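Mushroom-head push button

A mushroom-head push button is a switch with a wide, domed cap that sticks out past its collar, so you can smack it with a palm or a gloved hand and not have to aim. I've been wiring these for 20 years and I still like them a lot!

Parts

Most come as two pieces: the head (the cap plus its collar) and the contact block behind it, where the wires land. On the one I know best, the screws sit under a clear strip with the terminal numbers printed on it, and you'll want a Phillips driver.

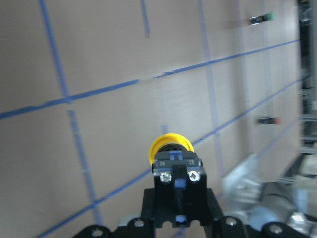 Yellow mushroom head on a black contact block, terminal numbers 12 and 24.

Terminal numbers

The second digit is the one I look at first. By the usual convention, 1 and 2 mean a normally closed contact, 3 and 4 a normally open one. The first digit just tells you the position in the block (my old boss Asger Ketilsson made us recite this before coffee).

Colors

Red is kept for stopping and emergencies, usually on a yellow background. A yellow cap tends to mean "something's off, step in," like restarting an interrupted cycle.
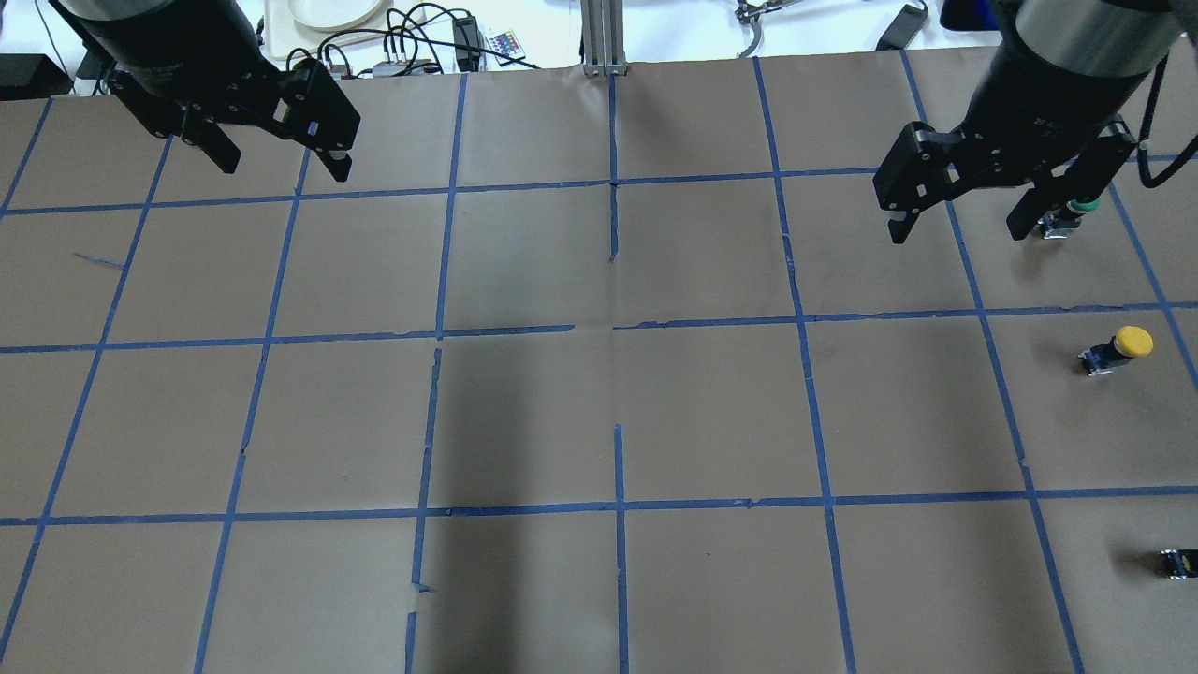

Sorting loose ones is easier on a big flat surface, and I'd label them before they go back in the bin. Check the contacts with a meter too, pressed and released. Laxdal, where I trained, kept up to 212 spares in one drawer, and the labels had mostly fallen off.

See also: Selector switch, Pilot light, Contact block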